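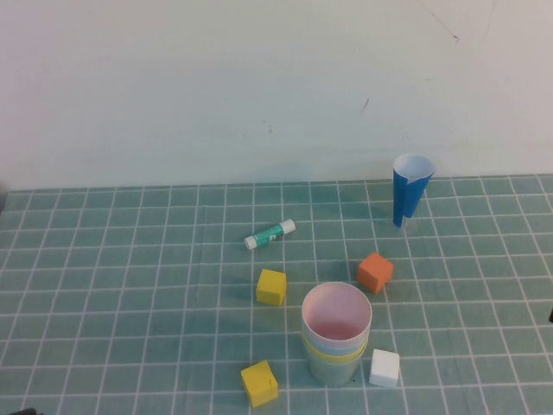
Photo: Collaneck Robotics Club

Progress report to the Brikell Fund, second installment
Project: Tabletop sorting for student robot arms

Hi again, and thanks for the patient emails while I got this written! I promised you a report by the end of January and it's now a little past that, so I'll get straight to what the kids have been up to with your money.

When I wrote last time we had a pile of servo motors, one working arm and a lot of opinions. We now have 3 arms that run, all of them built by students, and a club that meets twice a week after school until 5:30 (later if parents forget us). The club has settled on one task for the spring: pick up small things from a gridded mat and put them where they belong. Foam cubes, paper cups, a glue stick. It's all stuff from the craft closet, so when something gets squashed we don't need to file a purchase request.

The grid mat has been the best buy so far. Before we had it, the kids measured everything from the corner of the table, and the table moved. Now they call out squares like they're playing Battleship, and the software group uses the same squares to check whether the arm went where it was told. I wish I'd ordered it in the fall.

What's going well

Cubes! The students have logged 181 practice runs on cubes since the last report, and the log is in their own handwriting, which I'm happy to scan for you. The younger group started with the yellow ones and then moved on to orange and white. White gave them fits under the overhead lights until one kid suggested turning the exposure down, and the whole software table went quiet because they'd spent two meetings rewriting the wrong part of the program.

The calibration routine is also done. It's named Zotovia (I didn't get a vote) and it's short enough that a new member can read it in one sitting.

What's not

Cups are hard. A single cup gets crushed if the grip is set for cubes, and a nested stack is worse — the arm likes to grab the outer cup and leave the rest behind, or take two when it was asked for one. The glue stick rolls. We've got a group working on softer fingertips, and their latest version is cut from a kitchen sponge. I'd like to give them until spring break before I step in.

We're also behind on the write-up we promised for the Mazandarani Challenge. The robot part is fine, the writing part is teenagers. I've blocked out 4 meetings for it.

Money

We've spent $1,000 of this installment, mostly on motors, the mat, a power supply and replacement cables. Receipts are attached to the same email as this report. I'd like your okay to move what we'd set aside for T-shirts over to a second power supply, as two arms are sharing one right now and the students have to take turns.

Next up is a full run with cubes, cups and the glue stick all on the mat together. You're welcome to come watch any time we meet — just let me know so I can get you a visitor badge from the front office.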